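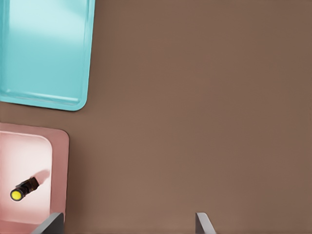 Le rapport faisait 144 pages et Parisa Ranjbar n'en avait lu que la dernière, celle des recommandations. Elle la trouvait excellente, l'ayant écrite elle-même.

– « Sandberg regrette que les habitants de Gredum aient pu se sentir insuffisamment consultés », lut Marjan Karimi à voix haute. Se sentir ?

– C'est le service juridique.

– On leur a pris la colline.

– On la leur a aménagée. Page 12.

Page 12, la colline figurait en effet sous le nom de « relief temporaire ». Les gens de Gredum y enterraient leurs morts depuis un temps que la société minière avait jugé difficile à établir, faute de factures. Il y avait 651 signatures au bas de la plainte. Sandberg en contestait cinq, dont celle d'un certain Alipour, qui avait signé avec le pouce et que l'on soupçonnait pour cette raison de manquer de sérieux.

Marjan était arrivée de Golura par le car de nuit, avec un sac de pommes et une lettre du conseil du village. La lettre tenait en une ligne : rendez la colline. Parisa l'avait fait passer à deux consultants, qui y voyaient une ouverture.

– Ils sont prêts au dialogue, dit-elle.

– Ils sont assis devant vos pelleteuses.

– Donc disponibles.

En novembre, le ministère publia un blâme. Il était sévère, bien imprimé, et n'obligeait à rien. Le président de Sandberg se déclara blessé, puis partit en vacances. L'action perdit un peu le matin et le reprit l'après-midi. Parisa reçut une promotion et la charge d'un code éthique, dont elle commença par la couverture.

Elle voulait une vue de la colline. Elle appela Marjan, qui était rentrée et qui décrocha avec, derrière elle, un grand bruit de casseroles.

– Vous faites la fête ?

– On fait la soupe. Vos chauffeurs en ont demandé, ils s'ennuient.

– Ils ne travaillent pas ?

– Pas depuis qu'Alipour a les clés.

Parisa chercha dans le rapport ce qui était prévu pour les clés. Puis elle demanda, très poliment, à parler à monsieur Alipour. Il finissait son bol, elle fut priée d'attendre.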